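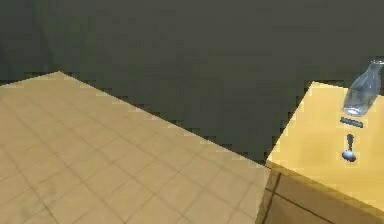 Rilovach is a small company that answers one question for other companies: can a machine do this chore today, or not yet? Our clients are appliance makers, cleaning firms and workshops that think about buying or building a robot. We start in simulation with very ordinary jobs. A glass bottle and a spoon on a yellow cabinet are enough for a first week of work. Clear glass lets the background show through it, and a spoon lying flat has a thin handle that is easy to miss by a few millimeters. A person puts both away without thinking. For a machine these are two separate problems, and we score them separately.

What we do

We keep a library of 125 chores. Most of them are from the kitchen and the laundry, and 58 are from the shop floor: sorting screws, emptying a parts bin, wiping a bench, hanging tools back in their place. Each chore is written as a person would say it, for example "put the spoon in the drawer". Then we run it in simulation, up to 2000 times, with the objects moved and turned a little each time. If the result is good, we repeat the chore in our test kitchen with real objects.

The client receives a report with one of three answers: yes, yes with help, or not yet. In our last full round, which we finished in March, "not yet" was still the most common answer for the household chores. The shop floor did better. Parts come in known sizes there and the light stays the same all day.

Our projects

Heseo is our simulated home. It has a kitchen, a hallway and a small utility room, and we change the furniture and the colors between test rounds.

Quezada is the shop-floor program. We made it first for a workshop that repairs pumps, and now it is open to all clients.

Rokton is our archive of failed attempts. It holds some 3424 recordings, sorted by chore and by type of mistake. Many clients tell us they learn more from Rokton than from the report.

How we work

We do not sell robots and we do not take a commission from those who sell them. The price of a test is agreed before we start, and it stays the same when the answer is not the one the client hoped for. We also test a chore again after one year at half price.

Visits to the test kitchen are possible in the afternoon, from 2 p.m. Please write to us first and tell us which chore you would like to see.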